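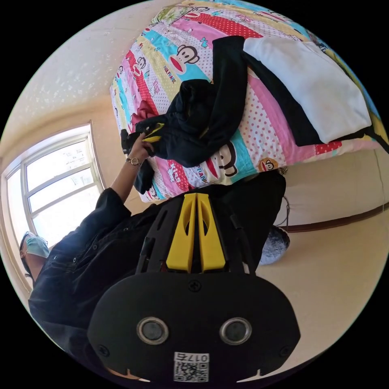
Novwood Linen and Clothing Gallery, Room 11

Thu 15 October

This page covers the bedroom on the upper floor of the Novwood house, where clothes are sorted on the bed before they go into storage. The procedure has been the same since May. Sorting is done by color first, then by fabric weight. Pages for the other rooms are listed under Jacobs Street.

Quilt
Patchwork in vertical stripes – turquoise, pink, yellow, red, cream with small prints, and white with red polka dots. Monkey faces in the Paul Frank style are printed across the stripes. The lettering includes PAUL FRANK in red on yellow and KISS in red on pink.

Dark clothes
Sorted on top of the quilt. One black piece has a yellow trim detail. Trimmed pieces are folded with the trim inside and go on top of the pile.

Working position
Standing, at the side of the bed. Each piece is lifted by hand, shaken once and laid flat. Sleeves are straightened before the first fold.

Storage
Navent boxes, 50 cm long and 20 cm deep. Heavy items go in first. A full box is closed and labeled on the short side – room number, color group, month.

Labels
Emum paper labels, sold in rolls of 100. They peel off cleanly from the box lid but not from fabric, so they are never put on the clothes.

Bedding
The quilt stays on the bed during sorting and is shaken out at the window afterward. It is stored separately, folded in four, pattern side in.

Previous: Room 10
Next: Hall closet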